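Sprechnotizen – Vortrag »Greifen bei wenig Kontext«, Projekt Orakzai
Gesamtdauer 20 Minuten, danach Fragen

Folie 1 – Einstieg
Begrüßung, kurz warten, bis die Tür zu ist. Dann direkt mit der Frage beginnen: Wie viel muss ein Arm von seiner Umgebung sehen, damit er einen Gegenstand sicher ablegt? Wir haben zwei Blickwinkel verglichen, Handgelenk und Kopf. Langsam sprechen, nicht die Gliederung vorlesen.

Folie 2 – Daten
264 Episoden, aufgenommen im Mai in einem normalen Büroraum. Jede Episode hat höchstens 800 Zeitschritte. Das Modell heißt bei uns Dastard, den Namen bitte nicht erklären, das kostet nur Zeit.

Folie 3 – Blick vom Handgelenk
Die Finger sind immer im Bild und verdecken unten einen festen Teil. Der Korb ist hier nur mit dem oberen Rand zu sehen, die große weiße Tafel nimmt dagegen sehr viel Fläche ein. Für das Netz ist eine solche Fläche fast ohne Information – hier eine Pause machen. Auf die Kabel am Boden zeigen: feine Strukturen, die mit der Aufgabe nichts zu tun haben.
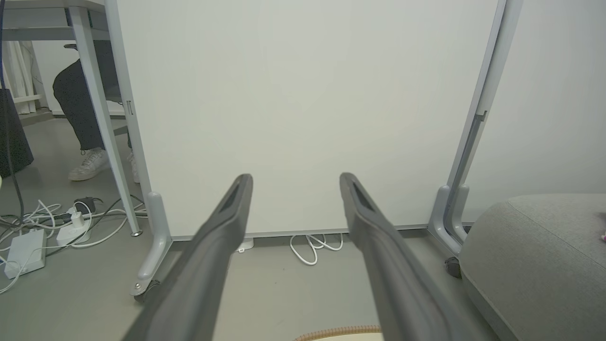
Abb. 1: Handgelenkkamera, Greifer offen, vom Korb nur der Rand sichtbar.

Folie 4 – Methode
Beide Ansichten werden getrennt kodiert und erst spät zusammengeführt. Beim Training blenden wir zufällig eine Ansicht aus. Die Idee stammt aus unserem älteren Versuch mit Ninbridge, dort aber nur mit einer Kamera und künstlichem Rauschen. Trainiert wurde mit 3 Startwerten und je 2000 Schritten Feinabstimmung. Falls jemand nach der Lernrate fragt: steht im Anhang.

Folie 5 – Blick vom Kopf
Aus dieser Höhe sieht man den Korb hinter und unter dem Arm, mit Rand und Innenboden. Der Unterarm verdeckt einen Teil davon. Auch das Kabel am Greifer läuft quer durch den Bereich, den wir auswerten möchten. Betonen: Verdeckung gibt es in beiden Ansichten, aber an verschiedenen Stellen. 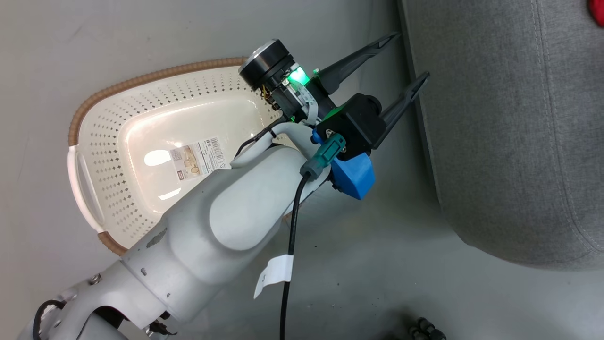 Folie 6 – Ergebnis
Die späte Zusammenführung war bei allen Startwerten besser als die Handgelenkkamera allein. Gegenüber der Kopfkamera allein ist der Vorteil kleiner – das offen sagen. Die Kurven wurden mit Vumeo erstellt, Achsen kurz erläutern. Keine Aussage über andere Räume machen, das haben wir nicht geprüft.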